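Religion and Everyday Writing
Handout 6: Prayer journals and the problem of the answered prayer
Sayegh Hall, ground floor. Revised 22 Jun 2019

Read the Flikitdale packet before you come. Bring a pen. Last year's version of this handout had a longer section on published diaries, which I have cut, as few people read it.

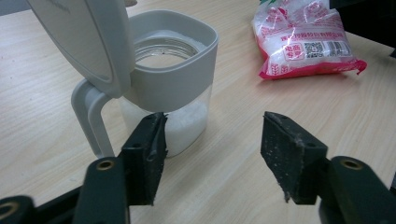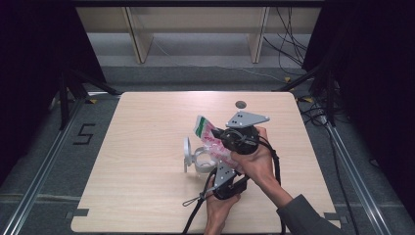 What can a prayer journal tell us about whether prayers are answered?

Very little, if the journal is all we have. It tells us what one person asked for, what the person later counted as an answer, and how long he or she was willing to wait before counting. Those are good things to know. They are facts about a writer. Students who want more than that from the source usually end up arguing for what they believed when they enrolled, and this goes for the believers and the unbelievers in about equal measure.

1. The source

The Flikitdale journals were kept by members of one congregation and given to the college in a cardboard box. There are 1453 entries. Most are a line or two. A typical one asks for patience with a sister, for a job interview to go well, for sleep. A second column, headed "Answered," was filled in later, often in a different ink, sometimes years later. Plenty of spaces in it are blank.

I have put 200 of the entries in the packet. I chose the legible ones, so do not treat the selection as fair.

2. What to be careful about

Vague requests. "Show me what to do about the house" can be answered by nearly anything that happens to the house. Compare it with "Let the offer come in before December." Only the second can fail, and the writers seem to know this. The specific requests get rarer as each notebook goes on. Why? I have heard three explanations and don't find any of them convincing on its own.

The moving deadline. Watch for entries where a request is repeated with the date dropped.

Blank spaces. A blank may mean the prayer was not answered, that the writer forgot, or that the writer stopped keeping the notebook that week. We can't tell which. Several secondary readings treat every blank as a quiet disappointment. That is a novelist's guess.

"No" as an answer. Some writers mark a refused request as answered. Within their own theology this is perfectly sensible. For anyone trying to count, it makes the column useless.

3. The apps

Prayer apps have brought back the two-column page. Clinura sends a reminder asking whether your prayer has been answered, with a button to tap. Zotex lets you share the result with a group. Both offer a yearly total, and a yearly total looks like a finding. Ask who taps the button. Ask too whether a person would tap it in front of the group on a bad month. I am told the apps make people more honest about doubt. Maybe so, but the people telling me were fond of the apps.

4. A fair word for the other side

Some of you will feel by now that this is a sour way to read a stranger's prayers. You have a point. Most of these writers were not running a test and would have been embarrassed to be read as if they were. The notebook was a way of paying attention, and a woman who writes "thank you for the quiet house" is making no claim that I could check or would want to. Keep such entries apart from the ones that do make a claim. Much of the bad writing in this area comes from mixing the two.

5. For next time

Choose one writer from the packet. Write 500 words on how that person decides that something counts as an answer. Quote at least two entries exactly, spelling and all. Do not tell me whether God answered. Do not tell me what the writer "really" felt unless the entry says so.

Late papers go in the tray outside the office.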